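Notebook, September, bread staling, second round
Started 8:15, finished writing up after lunch

Picking up from the pages Gijs filled in while I was out. His handwriting is better than mine but he doesn't write down which end of the loaf he cut from, so his first column is of limited use. I've left it in with a pencil line through it.

The claim we're checking, copied off the Zaltura sheet so I stop misquoting it: sliced white bread made with their softener "keeps day-one softness through day four." No definition of softness. No mention of how the bread was stored, how thick the slices were, or whether anyone left the bag open. There's a graph with no units on the upright axis. Ekow thinks I'm being unfair and that sales sheets are always like this. Both can be true.

Setup as before. Two doughs, same flour, same yeast, same oven, one with the softener and one without. Loaves cooled on the rack until the middle was at room temperature (probe, not the back of a hand, Thijs). Sliced on the Vasness slicer, end slices thrown out. Bagged, twist tie, top shelf of the cupboard away from the window.

The press test is our usual one: flat foot down onto the middle of two stacked slices, read the force when the stack has gone down by a quarter. It's a crude test, and the foot is a part Amândio turned for us out of scrap, but it gives the same answer twice on the same loaf. I can't say that for the squeeze panel.

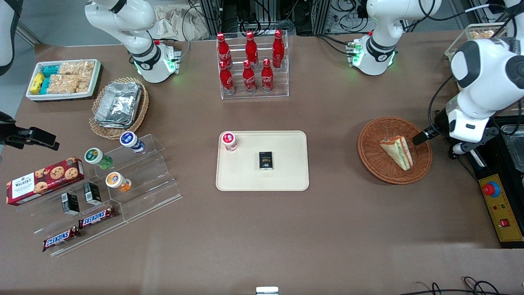
The squeeze panel is where I lose patience. Ward lined people up at the coffee break and asked them to squeeze a bag and say "fresh" or "not fresh." They could read the labels. The bags were labeled Z and plain. If you hand someone a bag marked with the name of the thing you're hoping works, you've learned about the label. Ward says the difference was so obvious that blinding wouldn't matter, and if that's right then blinding costs us nothing, so let's do it.

Press test results, day two: the Zaltura loaf was softer. No argument, the gap is well outside what we get from slice to slice. Plain read 100 on our scale, which is how we set the scale, and Zaltura read lower on every stack.

Day four: still softer than plain, but firmer than itself on day one by 38 percent. So "keeps day-one softness" is false in our cupboard, on our press. What it does is stale more slowly. That might be worth paying for. It isn't what the sheet says.

Side issue, the one I expect to matter more. Moisture. I weighed slices from both loaves before and after drying them down, and the plain loaf had less water in it to begin with. The softener dough was mixed wetter, since the sheet tells you to add water. Wetter dough, softer bread, whatever else you put in it. We have no loaf with the extra water and no softener, and without that one I don't believe any of this. Gijs did suggest it in the first round and I said we didn't have oven space. Noting that here so the credit is in the right place.

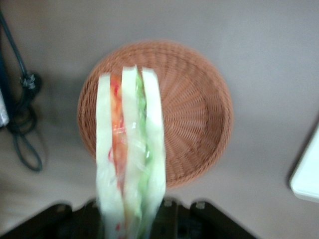
Wrapped sandwich, cut side. Three slices of white bread.

Sandwich use is the reason anyone cares. Bread in a bag and bread next to tomato are different problems. In a sandwich the crumb takes up water from the filling, and a slice that has started to firm up may hold its shape better than one that hasn't. I've been told for years that day-old bread makes the better sandwich. I've never seen a number for it. Peeters say in their letter that their customers "prefer the softer crumb in filled products," which customers, which fillings, how many, all missing. I wrote back and asked. The answer was a second copy of the same letter.

What I'd want before repeating any of it:
- plain loaf, plain loaf with extra water, Zaltura loaf
- same filling, weighed
- same wrap, same fridge shelf
- pull at the same hours, open, lift the filling off, weigh the bread alone
- taste after the weighing and not before

Fridge is its own trouble. Bread firms faster cold than on the shelf, so anything Zaltura measured at room temperature says very little about a chilled sandwich. Amândio put a probe on each shelf overnight and the bottom one runs colder than the dial admits. Use the middle shelf only. Tape the dial.
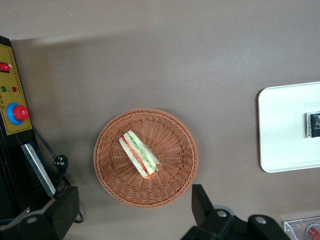 Butter or spread as a barrier: Thijs is sure that it stops the soak completely. I'm sure he hasn't tested it. It slows it, I'd guess, and depends a lot on whether it was spread to the edge. Put a small run on the list, low priority, and he can do the spreading so we don't argue afterward about technique.

Also need to stop using the word "fresh" in this notebook. In the last round it meant "soft" on one page, "doesn't smell of cardboard" on another and "sold the same day" in Ward's notes. Write the thing measured. If nothing was measured, write "opinion" and initial it.

Cost, quickly. Ekow worked it out on a batch of 2,000 loaves and gets a saving if returns drop by 20 percent. The second figure is from the Privilari brochure, who sell the stuff on. Take that away and there's no saving in his sum at all, just a cost. I asked if we have our own returns figures broken out by bread type. We have a total, with rolls and buns mixed in.
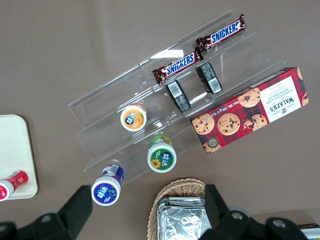 The returns sheet could be split from now on without much bother, Ekow thinks, if the drivers get a form with separate lines. I'd do that before spending another morning at the press. Cheaper than flour, and it would tell us whether firm bread is even why the loaves come back. My own bet is squashed bags. (Opinion.)

Checked the press again before packing up. Foot had a film of dried crumb on the underside, thin, but enough to stick. Cleaned it and reran two stacks of the day-four plain: lower than this morning, though not by enough to change the order. Repeat the morning stacks next round with the foot wiped between each one. Scale zero was fine.

To do:
Gijs: extra-water loaf, with the recipe written out in full, and mark which end is which.
Thijs: spread run, when there's time.
Ward: bags coded by someone else, code kept in the drawer until the sheets are in.
Me: ask Zaltura for the units on that graph. Third time of asking.

Leftover day-four bread is in the bin by the door, both kinds. Toast was fine from either.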